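In Defence of the Things on the Worktop

By Annapurna Chettiar
January 2020
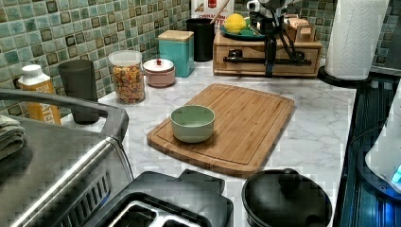
The row along the back: cereal, canisters and a wooden spoon, all within reach of the chopping board.

My sister-in-law has sent me another article about clear kitchen surfaces. She does this every winter, with great affection, and I read every one of them to the end, because I like her and because I like looking at other people's kitchens. This one came with a set of photographs in which there was nothing on any worktop at all, apart from a single lemon. I kept wondering where those people put the bread.

I should say at the start that I have nothing against tidiness. I was brought up in a tidy house in Stunduvton, by a mother who ironed tea towels, and I still can't go to bed with a pan in the sink. What I would like to argue with, gently, is the idea that has crept into so many magazines and so many conversations over the last few years, that a kitchen is only tidy when it looks as if no one has eaten in it. I think a row of things along the back of the worktop is one of the most sensible arrangements anyone ever came up with, and I would like to see it given back its good name.

Take the cereal, to begin with. Coloured hoops in a clear glass canister are a cheerful thing to come down to on a dark morning, and I say that as a person who eats porridge. You can see at a glance how much is left, which you can't do with a cardboard box at the back of a cupboard, where the last spoonful of dust gets put back week after week by children who are quite sure they didn't finish it. I kept our cereal in a high cupboard for years, believing that to be the proper place. All it meant was that I was called downstairs every morning to reach it.

And then the canisters. I am fond of canisters that don't match, a round pink one beside a square teal one, say, with different lids. A matching set always looks to me as though it arrived on one day in one box, and I am forever opening the wrong one. When they are all different your hand learns them. My mother had five in her kitchen, of which two had come from the market at Plesteck and one had lost its proper lid before I was born and wore a saucer, and I could have made tea in that room with my eyes shut. I don't think I have ever learned a set of labels half so well.

The wooden spoons I feel most strongly about. A spoon belongs in a pot, standing up, near the hob. I know that drawers have improved, and that you can now buy little slatted trays to go in them, and I did once buy one (it cost more than the spoons). But when the onions are catching you don't want to be opening a drawer with your elbow and sorting through the potato masher. You want to put your hand out and find a handle in it. By all means have a drawer as well, a low wooden one on the worktop if you have the room, for all the bits and pieces that won't stand up by themselves.

A board left out, with a small bowl on it, seems to me almost an invitation to cook. I have noticed this in myself over many years. If the board is out I will chop something. If it has been washed, dried, and slid away upright behind the baking trays, I'll have toast. I can't be alone in that. The little bowl is for whatever you have just chopped, or for the peelings, or for the three cloves of garlic you mean to use and don't, and mine is such a part of the board that I feel rather lost in other people's kitchens without one.

My friend Kalniņš, who has fitted kitchens for most of his working life and has put up with my opinions for nearly as long, tells me that customers nowadays ask him for more cupboards and fewer surfaces. He builds them what they ask for. Last October he finished one where even the kettle had a cupboard of its own, with a door that folded back, and the owners were so pleased with it that they sent him a card. I was glad for them. I did ask what happened to the steam, and he changed the subject.

There is the matter of money, too, and I don't think it gets mentioned enough. To hide everything you need somewhere to hide it. One of the articles my sister-in-law sent me recommended a tall pantry unit at 2,000 pounds, and a further 300 for the baskets to go inside it. That is a great deal to spend so as not to look at your own flour. A good many of us live in flats and rented houses with four cupboards, one of them full of boiler, and the back of the worktop is the pantry. I would hate anyone in that position to feel that they were failing at something.

I'll admit the case against, as I have lived with it. Things on a worktop gather grease, those nearest the hob worst of all, and they must be lifted and wiped behind more often than you would like. Tiles are a help there, and I am all in favour of tiles, the smaller and more mixed in colour the better - greens and sea colours with the odd brown one among them hide a splash of tomato far longer than a plain white wall will. But they still want doing. I do mine on a Sunday evening with the radio on, moving everything along to the left and then everything back to the right, and I find I rather enjoy it. It is how I discover that we own two lots of cornflour.

It's also true that a row can grow. A row starts as tea and spoons and kitchen roll, and then a letter from the dentist leans against it, and a battery that may or may not be flat, and before long there is nowhere to put down a plate. My own rule is a simple one and I pass it on for what it's worth: if it goes in a mouth, or helps something on its way to a mouth, it may stay. The letter goes to the hall. The battery goes to my husband.

What I won't accept is that the row itself is mess. My aunt in Asach, whose kitchen was small enough that you had to step out of it to let somebody in, kept everything she used in plain sight on one shelf and one worktop, and fed eleven of us at a sitting from there without once asking where anything was. I never heard anyone call her untidy. I think she would have been puzzled by the lemon.

So I have written back to my sister-in-law to thank her for the article, and told her I shall be leaving the spoons where they are. She is coming to stay at the end of the month. I have asked her to bring some of her marmalade, and there's a space for it next to the tea.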